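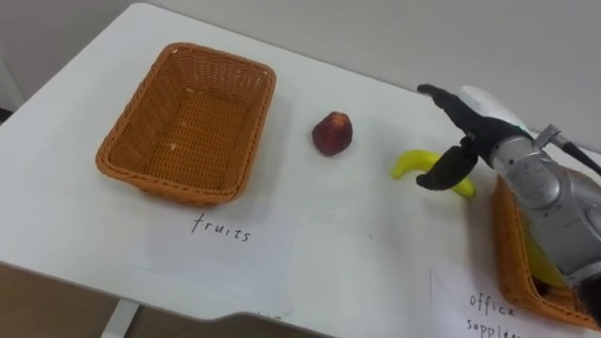
November 26, 2018. Sorting table, back room.

Kikcombe baskets, second look. Johannes Mahlangu has asked for a yes or no by the end of November on whether we order 43 of them for the Adamley breakfast rooms. I was against it last time and I haven't moved far.

His case is that wicker looks nice, stacks well and keeps guests from rummaging through one big bowl. The first I grant. Stacking I don't believe, given how the sides flare: the pair we have jammed together on the shelf and I had to twist them apart. The third depends on people reading labels, and I've met people.

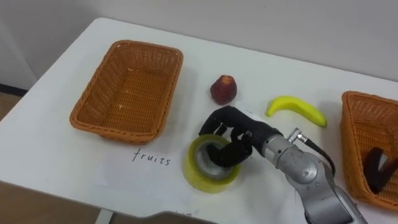

Labels first, then. The Jesden sheet wants every basket marked "clearly and attractively" and gives no size, which is no help. Ours says "fruits" in thin lowercase handwriting, set on the table below the basket. I can read it standing over it. From the far side of a breakfast room I doubt anyone could, and the moment somebody shifts the basket the word belongs to whatever lands there next. Also, why "fruits"? Johannes says it's friendlier. I say "fruit" and have written so in the margin of his sheet.

Crumbs are my other complaint. Small pale bits sit on the woven floor of the basket and I can see them from where I stand. Weave that tight will hold on to them. A liner would cure it, but a liner hides the wicker, and the wicker is what we'd be paying for.

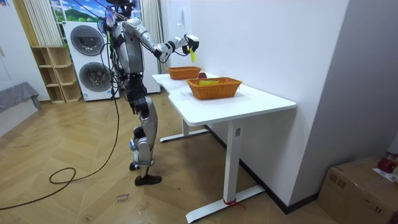

Cost, from the Huaranga quote: 215 for the plain ones, 439 with liners and tie-on tags, both for the full order. More than double for cloth and string. I've asked whether the tags can be had alone and expect to be told no.

Table: the white top is fine and shows up dirt, so it gets wiped. The rounded corners are kinder to hips. I'd leave two baskets to a table and stop there, whatever the drawing says.
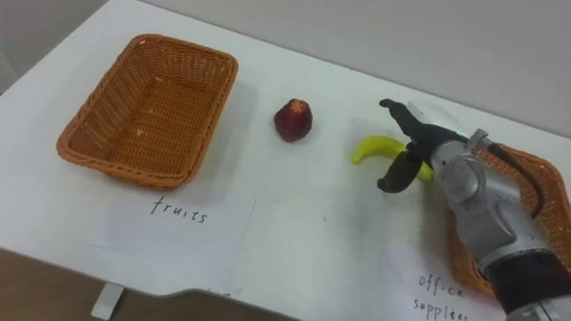

Still not tested: how bananas do in a basket overnight. Johannes is sure that wicker "lets them breathe". I'd like to see that next to a plain plate before it goes in the write-up as fact. Same goes for the weight claim. I don't trust a rim to be lifted one-handed with a full load in it, and the sheet says nothing on how it was tried.

For now it's a no on the 43. Yes to keeping the pair here until the plate comparison is done. J. to ring Huaranga re tags. I'll redo the label in thicker pen, without the s.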